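Search articles Go

How a Gripper Learns to Pick Up Small Things

Reading time: 4 minutes
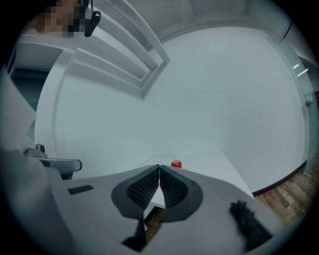

Two soft gripper fingers and a small red ball on a white tabletop.

Picking up something small and round is easy for you. You have done it thousands of times. You look at it, you reach out, and your fingers close just enough. You don't have to think about how hard to squeeze.

A robot has to be taught all of that. At a company called Floteo, teaching robots to pick things up is part of the job.

What does Floteo do?

Floteo packs boxes of food for shops and schools. The packing hall is in Bremow. On a busy day 3,000 boxes leave the building. Some things that go into a box are hard, like a jar. Some are soft and roll around, like a plum or a small tomato. Soft things are the difficult ones for a machine. Squeeze too hard and they split. Squeeze too gently and they drop.

For a long time, people at Floteo did all the packing by hand. Now robots do part of it. When a machine does work that people used to do, we call it automation (say it like this: aw-tuh-MAY-shun).

What is a gripper?

A gripper is the part of a robot that holds things. It does the job of a hand, but it doesn't have to look like one. Your hand has five fingers. Many grippers have only two.

Look at the two fingers in the picture. The edges are rubbery, and the inside of each one has a fine pattern on it. You have a fine pattern on your fingertips too. Run your thumb slowly over the tip of your first finger and you will feel it. A rough surface helps stop things from slipping.

Who teaches the robot?

People do. Manaia Katene worked on the packing line for years before she became a trainer. A trainer holds a gripper in her own hand and uses it to pick things up, again and again. The movements are saved on a computer, and the robot's program learns from them.

One time is not enough. The thing might be a little to the left, or closer to the edge of the table. It might be bigger or smaller. Manaia does the same pick 200 times in a morning and moves the object a little each time. Then she takes a break, because her wrist gets tired.

"I thought I would need to be good at computers," she says. "What I needed was to know how to pick up a tomato."

She still packs boxes by hand in December, when there are more orders than the robots can handle.

What changed for the people?

Some things got better. Packers used to stand in one place and make the same movement all day, and some of them had sore shoulders. The robots have taken over a lot of that.

Some things got harder. Floteo used to have 100 people on the packing line. It has fewer now. Some moved to other jobs in the building, such as training robots, fixing them or checking the finished boxes. Others left to work somewhere else. Learning a new job takes time, and not everyone wanted to do it.

Jarrah Tawhiri checks boxes at the end of the line. He used to talk to the person next to him all day. Now the next person is on the other side of the hall. He likes checking more than packing, but he misses the talking.

What can people do that the robots can't?

Jarrah can tell when a plum is too ripe by its smell. He notices if a box looks wrong, even when he can't say why at first. If something falls on the floor, he knows what to do about it. The robots at Floteo only do the jobs they have been trained for.

Try it yourself

You need a pair of kitchen tongs, 5 grapes and a bowl.

Put the grapes on a table. Pick them up one at a time with the tongs and drop them in the bowl. Did any get squashed? Did any roll away?

Now wrap a rubber band around each end of the tongs and try again. Write down what was different.

Words to know

Automation: using machines to do work that people used to do.
Gripper: the part of a robot that holds things.
Trainer: a person who shows a robot how to do a job.

Contact us | © Edum 2023 | Back to top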